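**Progress report to the Skukulier fund, household handling work package**
Prepared by Yamuna Kulkarni, Trilar
Period covered: January to date

## Status in short

Work package 2 is behind plan. Collection of demonstrations for the garment tasks was stopped for part of the period after a fault in the hand-held grippers. The fault has been traced, a repair has been fitted to both units, and collection has resumed at a reduced rate. No person was hurt. One bedsheet and a number of shirts were marked or torn and have been written off.

The target for this stage was 2000 accepted demonstrations. We have 1754 recorded, of which 200 are held back pending review for the reasons given below. The budget is not affected beyond the items listed under costs.

## What went wrong

The first report came from Amr Radwan, who was collecting shirt folds at the Kokstead apartment. He noted that the fingers were slow to open after a pinch, and that he had twice pulled a shirt out of place when he moved his hand away. He logged both and carried on, as the procedure then allowed.

Over the next sessions the same note appeared more often, first on unit A and then on unit B. Jayanthi Kamath compared the recorded finger width with the trigger position and found a lag on opening which grew during a session and was mostly gone after the unit had rested overnight. Closing was normal throughout. The lag did not show in our acceptance check, which only looked at whether the fingers reached the commanded width at the end of a motion. It did not look at when they got there.

The event that stopped work was a full jam. Unit B stayed closed on a bedsheet with the trigger released. Amr pulled the sheet free by hand and tore it, and in doing so had his fingertips between the gripper fingers while they were still under load. They opened a moment later. He had no injury, but had they closed instead he would have been pinched. We have recorded it as a near miss. Collection on both units was halted the same afternoon, at 3:40.

## Cause

Shobha Kartha took both units apart. She found two separate problems.

1. The screws at the finger joints had been tightened past the value on the assembly sheet. The sheet gives the value for the old rigid fingers. With the rubbery segments we changed to before this period, the same torque squeezes the segment against its cap and adds drag. The sheet was never updated for the new fingers.
2. Lint had packed into the joints, mainly cotton from shirts and towels. In unit B it had formed a hard ring around one of the pins. With the joint already tight, this was enough to hold it against the return spring.

Either problem alone gives a slow opening. We were able to reproduce the jam only with both present. The growth of the lag during a session fits with lint working its way in, but the overnight recovery is not fully explained. Shobha suspects the rubber relaxes when unloaded. We have not tested this and do not plan to unless the lag comes back.

The actuator and the wiring were checked and are not involved. The supplier, Alipour, was asked about the return spring and confirmed that the part fitted is the one ordered.

## Repair and changes to procedure

The joints on both units were cleaned, fitted with a thin spacer under each cap and reassembled at a lower torque. The assembly sheet has been corrected and reissued, and the old one removed from the shared folder.

The following now apply to all collection sessions:

- Opening time is measured before the first demonstration and again every hour. A reading over the limit ends the session.
- Joints are brushed out at the end of each session and inspected under a lamp.
- If the fingers stay closed on cloth, the operator sets the unit down, cuts power and uses the release lever. Cloth is not pulled by hand.
- Any slow opening is reported the same day to Jayanthi, who decides whether work goes on.

The acceptance check has been extended to compare finger width with trigger position over the whole motion. It was run against all recordings made so far. The 200 held back are those in which the opening lag was over the limit at least once.

Collection restarted with single-garment tasks on the bed, using T-shirts only. Towels shed the most lint and will be brought back last.
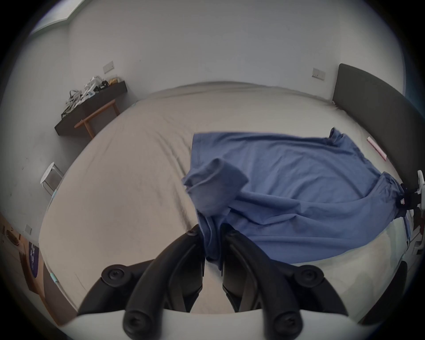 *Page last changed: January, by Y. Kulkarni*

The pinch on a gathered fold is the hardest case for the joints, as the cloth bunches between the fingertips and has to be let go cleanly before the next move. A sleeve that drags on release spoils the rest of the fold and usually the whole demonstration. For this reason the restart sessions contain a larger share of sleeve and hem grasps than the plan calls for. The balance will be corrected once towels are back in.

In the sessions since the repair the opening time has stayed within the limit on both units. There has been one hourly reading close to it, on unit B, which came down after brushing. The joint was opened and a small amount of lint was found, with no ring forming. We take this as a sign that the hourly check is needed, and will keep it for the remainder of the work package.

## Effect on the data

Kristýna Štěpánek is reviewing the held-back recordings. Her first pass suggests that a good part of them can be kept, since in many the slow opening took place after the cloth had already been laid down and the motion of the hand is still usable. The others show the operator waiting for the fingers, or shaking the unit to free the cloth. We do not want those in the training set, as a policy trained on them may learn to wait or shake where there is no need.

An earlier policy, trained before the fault was found, does show a short pause after each release. We had put this down to the smoothing filter. It will be retrained on the cleaned set and the two compared.

## Costs

Replacement linen and shirts, spacers and a second set of joint pins were paid for from the consumables line, which remains within its limit. Staff time lost during the halt was partly used for labeling and is charged as such. No additional funds are requested.

## Open points

- Review of the held-back recordings (Štěpánek).
- Retraining and comparison of the policy (Kamath).
- A lint shield for the joints. A first version in thin silicone fouled the fingertip at full closure and was dropped. A second is being drawn (Kartha).
- Written confirmation from the fund that recordings with a slow release, if kept, may be delivered with a flag in the metadata. We would like an answer before the next delivery is packed.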